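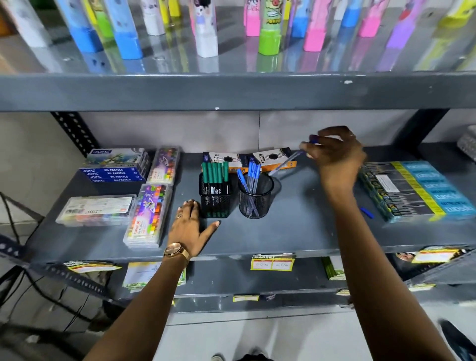
**Speaker notes: the shelf restocking stoppage, Surham branch**
Shayne Costigan, operations safety. Allow 20 minutes with questions.

**Opening**
Thank the hosts. State at once that there were no injuries. The stoppage took place in October, during the second trial of the Zurnum restocking arm in the stationery aisle.

**What happened**
- The arm was placing pens in a mesh holder on the middle shelf.
- It failed to register that the holder had shifted, and pressed down on the rim.
- The force limit had been set at 200 newtons during bench testing and was never lowered for shop use.
- The holder buckled and the arm continued for 2 seconds before Celeste Rebelo pressed the stop button.

Pause here. Members of staff were permitted to work in the next bay at the time.

**What the log showed**
The arm had completed 265 placements that morning without a recorded fault. Arnaldo Loureiro's review found that small slips had been logged as successful placements. The figure of 265 was reported to management and should not have been. Say this plainly.

**Comparison with work by hand**
When a person puts a pen away, one hand can rest by the holder while the other brings the pen in. The Zurnum arm had no second point of contact and relied on its camera alone. Refer the audience to Duarte Cunha's paper for the detail.

**Measures taken**
1. The force limit is now checked and signed for before each shift.
2. The neighbouring bay is closed while the arm is powered.
3. Any slip stops the arm until a member of staff resets it.

Clasorora, the supplier, has accepted the first and third. The second is under discussion.

**If asked about a return to service**
No date has been agreed. Questions on cost go to Salvador Falcão.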